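Notebook, Brivar lab, June 2023
Tracking loss on the Flusex hand tool, and the bad replay on the arm

Writing this up while I still have it straight. Tianyou has the log files. Aiguo was at the arm when it happened and has read this through and fixed two things.

What happened

We replayed episode 223 on the arm at reduced speed. The first part went fine. The gripper came in over the work, opened, and started down. Then the target pose jumped sideways by more than the width of the gripper and the arm tried to follow it. Aiguo hit the stop. The gripper had already brushed the fixture and pushed it out of square. No one was inside the line. One finger pad is torn along the edge and has been replaced from the spares box.

The arm did what it was told. The joint log follows the commanded path the whole way, including the jump, and the controller never raised a fault. So the trouble was in the path we gave it, and the path comes from the hand tool.

What the camera saw

Went back through the footage from the hand tool. When the tool gets in close, the gray surface takes up most of the fisheye circle. It is smooth and has very little on it for Skorkum to hold on to. Everything with an edge or a corner ends up squeezed into a strip around the rim, where the lens bends it most, and some of what is in that strip is the operator. A face and a shirt have plenty of features, but they move when the operator moves, and Skorkum treats them as part of the room.

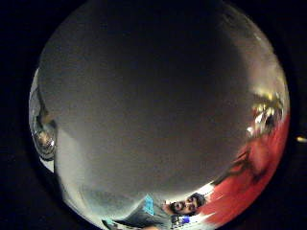 Why nothing caught it

Skorkum flags tracking as lost only after 40 frames in a row without a good match. In 223 it was never without a match that long. It kept finding enough points near the rim to stay happy, drifted off with them, and then snapped back when the tool was pulled away and more of the room came into view. The snap is the jump. The drift before it is slower and in my opinion worse, as you can't pick it out of the plot unless you are looking for it.

The exporter has a check for jumps in position. It was turned off. I turned it off myself in December when it was throwing out good episodes on the old mount, and I never put it back. My mistake. The setting is now in the shared config with a comment next to it.

Also checked, and not the cause:
Camera mount screws tight, no play in the lens.
Timestamps even, no dropped frames in 223.
Calibration file is the right one for this tool.
Gripper width readings look normal all through.

Try with the rim masked

Tianyou drew a mask over the bottom of the circle, where the operator usually shows up, and ran the same footage again. The snap got smaller but did not go away. With the operator masked there were stretches with almost nothing left to match.

The mask is also the wrong shape for some footage. The person isn't always at the bottom center. A raised hand can sit well up on the lower left, and whatever is lying on the gray surface takes up part of the view too. If a flap or a bit of wrapping shifts while the tool is close, that is one more moving thing being counted as fixed. A fixed mask won't cover all of this.

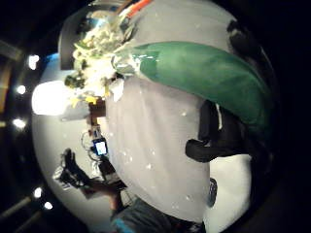

Hand tool view with a green flap over the gray surface and a black-gloved hand at lower left.

Aiguo wants to put printed markers around the work so there is always something fixed in view. Tianyou would like to keep the surface as it is and fix this in software, using the motion sensor in the tool to carry the pose through the close part. We have agreed to try the markers first. They take 20 minutes to put up, and the sensor work is a few weeks at best.

Rules until this is closed

Jump check stays on for every export. Do not turn it off to save an episode.
No replay on the arm until someone other than the operator has looked at the path plot.
First replay of any new episode is in free air, fixture removed.
One person at the stop with nothing else in their hands.
If the tool has to go in close, come in slowly and back out the same way.

Open

Four more episodes show the same slow drift on the plot. They are pulled from the set and tagged, not deleted.
Ask Gu whether the arm controller can reject a target that is too far from the last one. I think there is a setting, but the manual we have is for the older firmware.
Fixture needs to be squared up again before anyone uses it. The dowel on the near side feels loose.
Order finger pads. That was the second to last one.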